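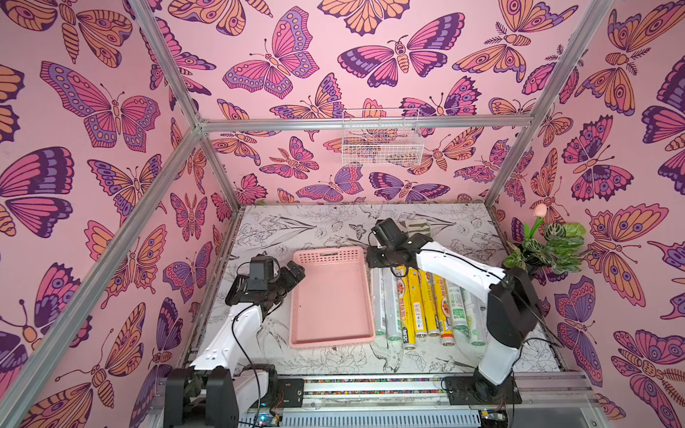 The Last Ferry to Clellevgate

Rory Cowie bought his ticket in December, when the ferry ran 2 times a day and the woman at the window tried to talk him out of it.

"There's nothing open over there," she said. "The hotel shuts until spring."

"I have a house," Rory said. He had never called it that before. It was his uncle's house, and he had been in it once, when he was six.

The crossing was rough. He sat inside next to a man with a crate of onions between his boots. The man said his name was Halfdan Juhl and that he had known the uncle.

"He owed me money," Halfdan said.

"How much?"

"700. It was for the roof."

Rory looked at the water for a while. He had 53 in his wallet and a bank card he didn't trust. "I can pay you some of it after I sell the place," he said.

"Who is going to buy it?"

Rory didn't have an answer. They talked about onions until the harbor lights came up.

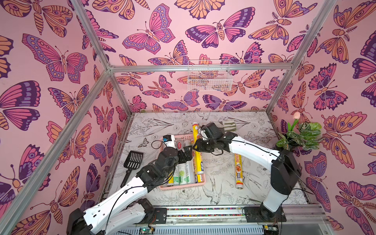
The House

Halfdan drove him up the hill in a truck with no heater. The key was under a bucket, where the lawyer's letter had said it would be. Inside, the kitchen smelled of coal and old coffee. His uncle's coat hung on the door with the sleeves pushed up.

Halfdan went straight to the stove and got it going. He knew where the matches were. He knew which chair was bad, and he moved it out of the way with his foot.

"You were here a lot," Rory said.

"Every night for 20 years. We played cards."

"Who won?"

"He did. That's how he paid for the floor." Halfdan took a deck out of the drawer, looked at it, and put it back. "The roof was different. The roof was a loan."

Rory walked through the other rooms. There was a bed, a radio, and a shelf of tide tables going back to before he was born. Upstairs the ceiling was dry. It was a good roof - even he could see that.

When he came down, Halfdan had cut up two onions and found a pan.

"Do you play?" Halfdan asked.

"Not well."

"Good," Halfdan said, and he opened the drawer again.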